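Trokthorpe Community Garden: Spring Planning Meeting
17th February

Dimas Latuheru opened the meeting with great news: all 22 plots are taken, and 6 families have joined since last season!

Seed swap: everyone loved the idea of holding it in April. Retno Krishnan will bring her bean and squash seeds (she has jars of them). 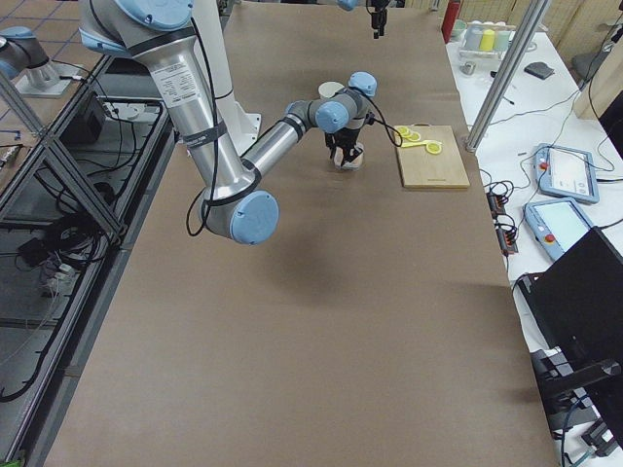 The brown work table and the silver arm with light blue joint caps.

Compost: agreed to order 50 bags from Kemiven. Dimas will call them. Two new rain barrels also approved, with cheers.

Next meeting: Ismail Hall, snacks welcome.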